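Cosgrove Raised-Bed Drip Kit
Installation and Operating Manual
Sterkoson Garden Products, Skustville
Revision of May 20, 2021

Section 4. Laying Out and Connecting the Drip Lines

Read Section 3 (Mounting the Faucet Assembly) before starting. The steps below assume that the backflow preventer, filter, and pressure regulator are already mounted on the faucet in that order, with the flow arrows pointing away from the house.

4.1 Before You Begin

The main tubing in this kit has an outside diameter of 16 mm. It is supplied as a coil and will hold its curve when cold. Uncoil it on a lawn or driveway in direct sun for an hour before installation. Do not use boiling water, a heat gun, or an open flame to soften a full length of tubing. Tube ends may be dipped in warm tap water for a few seconds before they are pushed onto a fitting.

The supply header has 13 outlets. All outlets ship with plugs installed. Remove a plug only when its drip line is ready to be connected, and keep the plug. Outlets that are not in use must stay plugged.

CAUTION: Do not connect the kit to a supply of more than 40 psi unless the regulator is in place. Damage to fittings from excess pressure is not covered by the warranty.

CAUTION: Water from this kit is for irrigation only. Do not drink from the header, the lines, or the flush valve.

Parts used in this section:

Supply header with plugs
Main tubing, 16 mm, one coil
Drip tape, one roll
Tape-to-header connectors with locking collars
End caps, figure-eight type
Wire ground staples
Flush valve

Tools (not supplied): tape measure, marker, scissors, tubing cutter or sharp utility knife, rubber mallet, work gloves.

4.2 Planning the Runs

Drip lines should follow the long side of the bed. Short lines across the bed use more connectors and take longer to flush. Mark the position of each line on the frame of the bed before anything is cut.

Keep the outermost line at least 2 inches from the inside face of the frame. Lines set closer than this tend to wet the boards and leave the soil at the corners dry. Spacing between lines depends on the crop and on the soil; see the table in Appendix B. Sandy soil needs closer spacing than clay.

If the bed slopes, place the header at the high end. Where the slope runs across the bed, level the soil first. The drip tape does not compensate for differences in height, and the low side will receive more water.

NOTE: Beds planted with carrots, radishes, and other thickly sown crops should be sown after the lines are laid and tested. The wet strips show where the seed will germinate most evenly.

4.3 Cutting the Tape and Tubing
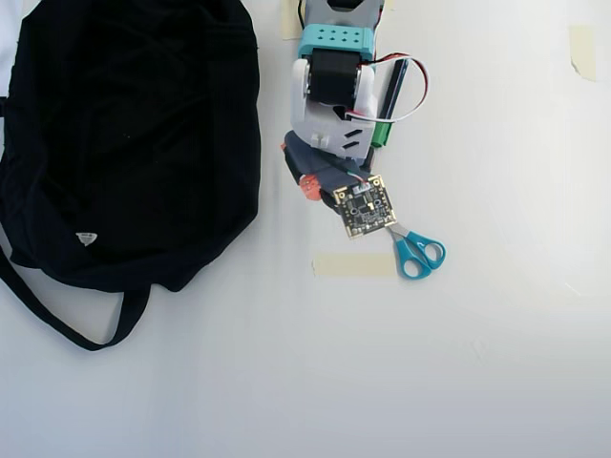 Drip tape has thin walls and is cut differently from the main tubing. Measure each run from the header outlet to the far end of the bed and add a hand's width for the end fold. Mark the tape on the plain side, away from the emitter strip, and cut it straight across in one stroke, midway between two emitters. A tubing cutter will crush the tape and should not be used on it. Ordinary scissors will do, such as the pair with teal handles on the white tabletop in this section; the color and pattern of the handles are of no importance, but the blades must be clean and must meet along their full length. A ragged edge will not seat under the locking collar.

The main tubing is cut with a tubing cutter or knife.

1. Lay the tubing on a board. Do not cut it in the hand.

2. Mark the length with a ring around the full circumference.

3. Cut square to the tubing. If the cut is visibly slanted, trim it and check the remaining length.

4. Remove shavings from the inside of the cut end. Shavings left in the line will travel to the first emitters and block them.

5. Cover the cut ends with masking tape until they are connected.

4.4 Connecting the Header

1. Set the header along the short side of the bed, outlets facing in. It may rest on the soil or be strapped to the frame. Do not bury it.

2. Run the main tubing from the regulator to the header inlet. Allow some slack. Tubing that is pulled tight on a warm afternoon will shorten overnight and may work loose from the fitting.

3. Slide the compression nut over the end of the tubing, threads toward the header.

4. Push the tubing onto the inlet barb until it meets the shoulder.

5. Tighten the nut by hand. Do not use a wrench.

6. Fit the flush valve to the free end of the header and leave it closed.

Where the main tubing crosses a path, run it through a short length of rigid conduit, set deep enough that a wheelbarrow will pass over it without contact.

4.5 Attaching the Drip Tape

Work on one line at a time, starting at the end nearest the inlet.

1. Remove the plug from the outlet.

2. Press the connector into the outlet until it clicks.

3. Turn the locking collar fully back.

4. Open the end of the tape with a fingertip and slide it over the connector nose as far as the stop. The emitter strip must face up. Emitters that face down draw in silt when the water is shut off.

5. Bring the collar forward and turn it until it is firm.

6. Unroll the tape to the far end of the bed. Keep it flat. A single twist will reduce flow to everything beyond it.

7. Pin the tape with a wire staple at each end and wherever it lifts. The staple should hold the tape without pinching it.

8. Leave the far end open for now. It is closed after flushing.

Repeat for each line.

NOTE: If a connector leaks at the collar, back the collar off, trim the damaged end of the tape, and refit it. Thread tape and sealant are not effective on this joint and should not be applied.

4.6 First Flush

The system must be flushed before the ends are closed. Skipping this step is the most common cause of blocked emitters in the first season.

1. Confirm that all unused outlets are plugged.

2. Open the faucet a quarter turn. Water should appear at the open end of each line.

3. Let the lines run until the water is clear at every end.

4. Open the flush valve on the header for a few seconds, then close it.

5. Shut off the faucet.

6. Fold the end of each line over twice and slide the figure-eight cap across the fold.

7. Open the faucet fully and walk the length of each line. Correct any leak before mulch is laid.

A short hiss at the start of each cycle is normal. It is caused by air leaving the lines and stops when the tape is full.

4.7 Setting the Watering Time

Watering time is set by soil and weather, and the table in Appendix C is a starting point only. Run the system for 16 minutes on the first day. Wait an hour, then dig a small hole beside one of the lines. If the soil is damp to the depth of a trowel blade, the time is adequate for established plants. If it is damp only near the surface, lengthen the cycle. Seedlings need shorter cycles, given more often, until they have rooted.

Water early in the morning where possible. In long dry spells, extend the cycle before adding a second one.

The Clelham battery timer, sold separately, threads directly onto the faucet above the backflow preventer. See the leaflet supplied with the timer for programming. Remove its batteries before winter storage.

4.8 Mulching Over the Lines

Straw, shredded leaves, and fine bark are suitable. Spread the mulch by hand over and between the lines. Do not use a fork or rake after the tape has been covered. Gravel is not recommended — it shifts underfoot and wears through the tape wall.

Mark the position of the lines on the bed frame with a paint pen if the bed will be replanted during the season.

4.9 Winter Shutdown and Spring Check

In areas with frost, drain the kit before the first hard freeze.

1. Shut off the faucet and remove the faucet assembly. Store it indoors.

2. Open the flush valve.

3. Remove the end caps and lift each line, working from the header toward the far end, so that the water runs out.

4. Leave the header and lines in place, or roll them loosely and store them dry and out of the sun.

Lines left outdoors should be inspected in February, or as soon as the soil can be worked. Look for tooth marks, splits at the folds, and staples that have been pushed up by frost. A split in the tape is repaired by cutting out the damaged part and joining the ends with a tape coupler (not supplied). Repeat the first flush in 4.6 before the spring planting.

4.10 Record of Installation

Copy the table below onto the inside cover of this manual. A completed entry is shown.

Installed by: Yaneth Mamani
Checked by: Alcides Mamani
Bed: north, long side to fence
Outlets open: 2
First cycle: 16 minutes
Regulator fitted: yes

Section 5, Fertilizer Injection, applies only to kits supplied with the injector body.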